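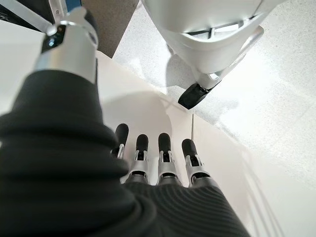

Slide 1. Hello and thanks

Good morning! Thank Wanda Cieślak for the invitation. Say the title out loud: "What to Do with the Water You Already Paid For." Ask who has a rain barrel (hands up), then who has one that leaks (usually the same hands).

Slide 2. How I got into this

Moved to Ivberg, inherited a bean patch and a dreadful water bill. Attila Kozma from next door lent me a 60 gallon barrel and I was hooked by September. Tell the story of the frog, but keep it short!

Slide 3. The rinse bucket

My favorite part – slow down here. Rinsing lettuce, waiting for the tap to warm up, the last inch in a drinking glass: all of it can go to the garden. Keep a bucket where you can reach it and empty it the same day.

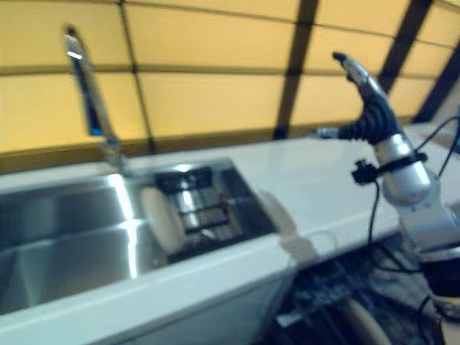
Plain rinse water only, please. Nothing greasy, nothing salty, and pasta water has to be unsalted. Kinga Fodor waters 11 tomato plants this way and they are gorgeous, so show her jar of sauce if it survived the drive.

Slide 4. Numbers

Last summer I wrote down every bucket on the back of the pantry door. Almost 2,000 gallons, barrel included. Pause for the gasp. Somebody will ask about winter: I drain the barrel, turn it over and go back to seed catalogs.

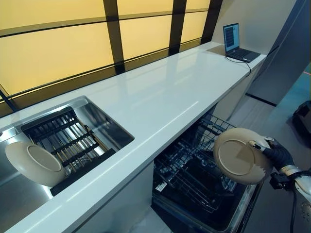 Countertop and backlit panels

Slide 5. Mulch, quickly

Saved water is wasted on bare soil. Straw, leaves, grass clippings that haven't been sprayed. Water first, then mulch, and leave a gap at the stem. If we're past 9 minutes, skip the compost bit and go straight to questions.

Slide 6. Questions

Repeat each question for the back row. Handouts are by the door – Marin Trajkovski has the spare copies. Barrel swap list goes around now, pen attached.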